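파에와이 가구공방 오픈데이 다녀온 이야기

5월 들어서 주말마다 비가 오더니 이번 토요일은 웬일로 하늘이 활짝 개었더라고요. 그래서 벼르고 벼르던 파에와이(Paewai) 공방 오픈데이에 다녀왔습니다! 작은 가구만 만드는 곳인데, 1년에 딱 2번 문을 열어서 작년 가을에는 신청도 못 해 보고 놓쳤거든요.

가는 길

시내에서 274번 버스를 타고 종점 한 정거장 전에 내렸어요. 내려서 언덕을 좀 올라가야 하는데 이게 생각보다 가파릅니다(구두 신고 가지 마세요, 제발). 중간에 붕어빵 파는 집이 아직도 하고 있길래 두 마리 사 먹으면서 올라갔어요. 5월에 붕어빵이라니 좀 웃겼지만 맛있었습니다.

공방은 예전에 방앗간이던 건물을 고쳐 쓰는 곳이에요. 입구에서 이름표를 받고, 커피 한 잔 받고, 오전 열 시 조금 넘어서 첫 순서가 시작됐습니다.

상판 이야기

안내는 브로디 루아와이(Brodie Ruawai) 씨가 해 주셨어요. 한국말을 정말 잘하시는데 나무 이름 나올 때만 발음이 확 달라지는 게 재미있었어요. 나무를 들여와서 바로 쓰지 않고 한참 묵힌다는 얘기, 장마철에는 상판 작업을 아예 안 잡는다는 얘기를 들었습니다. 저희 집 식탁이 여름마다 살짝 휘는 이유를 이제야 알았네요. 우리 집 식탁만 이상한 줄 알았는데!

제일 오래 얘기한 건 작은 상이었어요. 나뭇결이 보이는 어두운 상판에 가느다란 검은 금속 다리. 저는 원래 밝은 나무만 좋아하는 사람인데, 이런 진한 색 상판은 흰색 옆에 두면 확 살더라고요. 다리가 가늘어서 좁은 방에 둬도 답답하지 않겠다 싶었고요. 옆에 계시던 분은 찻상으로 쓰면 딱이겠다고 하셨는데 저는 속으로 노트북 올려놓을 생각만 했습니다. 바닥에 앉아서 일하는 사람들은 아시죠, 높이가 손가락 한 마디만 안 맞아도 어깨가 난리 나는 거.
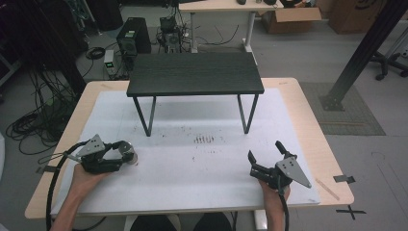

마감재 냄새 맡아 보기

두 번째 순서는 마감재였어요. 작은 병에 담긴 오일이랑 왁스를 하나씩 열어서 냄새를 맡아 보는데, 은근히 취향이 갈립니다. 저는 부르누라(Vurnura)라는 오일이 제일 좋았어요. 호두 같기도 하고 갓 볶은 참깨 같기도 하고. 반대로 폴티코(Poltico)는 광은 예쁜데 냄새가 학교 마룻바닥 왁스 칠하던 날 딱 그 냄새라서... 추억 때문에 점수를 줘야 할지 말아야 할지 모르겠더라고요.

오일 바르는 법도 배웠어요. 듬뿍 바르고 오래 두는 건 줄 알았는데 얇게 바르고 남은 건 바로 닦아 내야 한대요. 제가 작년에 도마에 한 짓을 생각하면 얼굴이 화끈거립니다. 끈적끈적해서 결국 신문지가 들러붙었거든요.

작업대 앞에서

사실 저는 완성품보다 작업대 보는 걸 더 좋아해요. 요리 잘하는 집에 가면 도마부터 보게 되는 것처럼요. 흰 작업대에 긁힌 자국이랑 거뭇한 얼룩이 남아 있는데, 한쪽에는 희미한 파란 선까지 있더라고요. 저희 집 책상도 딱 이런 식이라 괜히 반가웠습니다. 남편은 책상에 자국 하나만 생겨도 지우개부터 찾는 사람이라, 집에 와서 이 얘기를 했더니 별로 공감을 못 하네요.

점심은 공방 마당에서 먹었어요. 주먹밥이랑 된장국이 나왔는데 된장국이 너무 맛있어서 염치 불고하고 한 그릇 더 받았습니다. 참가비에 밥값이 들어 있는 줄도 모르고 김밥까지 싸 갔지 뭐예요. 그 김밥은 저녁에 계란물 입혀서 부쳐 먹었습니다.

오후에는 스코메오(Skomeo)라는 의자 시리즈에 직접 앉아 보는 시간이 있었어요. 등받이가 낮아서 별로일 줄 알았는데 허리를 받쳐 주는 자리가 절묘해요. 다만 신청자가 91명 넘게 밀려 있다고 해서 바로 포기! 대신 나무 주걱이랑 자투리 나무로 만든 냄비 받침을 사 왔습니다. 냄비 받침은 벌써 김치찌개 세례를 받았어요.

다음 오픈데이는 가을이라고만 하고 날짜는 아직이래요. 가실 분들은 오전 순서로 신청하세요. 오후에는 마당에 햇볕이 정면으로 들어와서 꽤 더워요. 주차는 안 되는 거나 마찬가지니까 꼭 버스 타시고요.

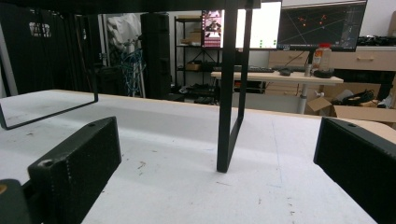

코르코르 드라마니(Korkor Dramani)
저도 오전에 있었어요! 된장국 두 그릇 드신 분이 글쓴이님이셨군요 ㅎㅎ 부르누라 오일은 저도 좋아서 한 병 사 왔는데, 도마에 써도 되는지 여쭤본다는 걸 깜빡했어요. 혹시 들으신 거 있나요? 그리고 내려올 때는 언덕 말고 방앗간 뒤쪽 계단으로 가면 정류장이 훨씬 가까워요.

글쓴이
앗, 보셨군요... 부끄럽습니다. 도마 얘기는 저도 못 들어서 공방에 메일로 물어봤어요. 답 오면 여기에 적어 둘게요. 계단은 정말 몰랐네요, 가을엔 그쪽으로 올라가 보겠습니다!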